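Taking Computers Apart, One Lever at a Time

An open afternoon at the Pirnier workshop, where a robot arm is learning the insides of old desktops

The Pirnier workshop is on the ground floor of a former print shop in Farkach, behind a tire dealer. In November it opened its doors to anyone who wanted to see how a robot deals with an old office computer. The sign-up sheet had 23 names on it by two in the afternoon, most of them from repair shops and the county recycling service.

The work is paid for by Semple, a refurbishing company that buys retired desktops from schools and banks. Last year it took in 405 from one bank alone. People still open every one by hand, pull what can be sold and send the rest to the shredder.

Samuele Colombo runs the bench. He keeps his talk short and lets visitors stand at the rope and watch. A tower lies on its side on a slatted aluminum table with the side panel off, and the arm comes down into it from above. Next to it is a gray 3D-printed plate with posts and holders.

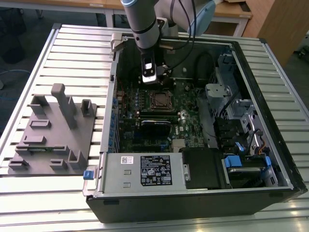
Why the socket is hard

Sheet metal and plastic covers are fairly forgiving. A processor socket is less so. It has a metal frame and a thin lever, and the contacts inside can be ruined by one careless touch. Colombo told the group that a board with a damaged socket goes straight to scrap, while a good one can be sold again.

The gripper has two fingers, and the lever is thin enough that a small error in position means missing it. The team spends much of its time on the approach, meaning the last stretch before anything is touched. 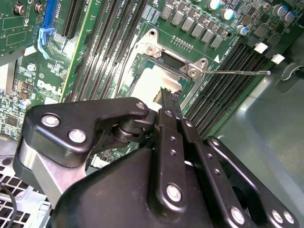
Ruaridh Imrie wanted to know what happens when the next computer is a different model. His own shop gets whatever people carry in, he said, and he could not see himself paying for a machine that only knew one kind of case. Colombo agreed that this was the main question. For now the workshop sticks to a few common office desktops, and each new layout takes days of practice.

Speed came up as well. The arm moves slowly, and a person with a screwdriver would beat it easily. Semple is more interested in whether it can do the same job the same way through a long shift.

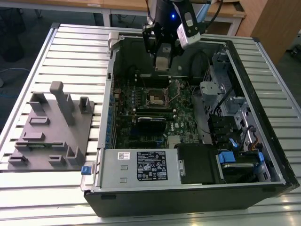
The workshop's other partner is Jeltitz, a small parts dealer that has promised to take 700 used boards if they arrive sorted and undamaged. That order is the first real target. Colombo would not give a date for it.

Inside a desktop there is plenty to get in the way. Cables cross the board, drive cages take up one side, and the edges of the case leave little room for a gripper to turn. Cameras help, but bare metal throws back a lot of light, and the same part can look quite different from one angle to the next.

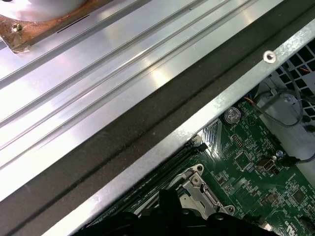 Lighting is on the list for the winter. The team plans to try softer lamps over the table and compare the results before changing anything on the arm itself.

The afternoon ended at five with coffee in the front room, and several visitors left their cards. Pirnier plans 2 more open afternoons in the spring. Places are free, but visitors need to sign up ahead, and children must come with an adult.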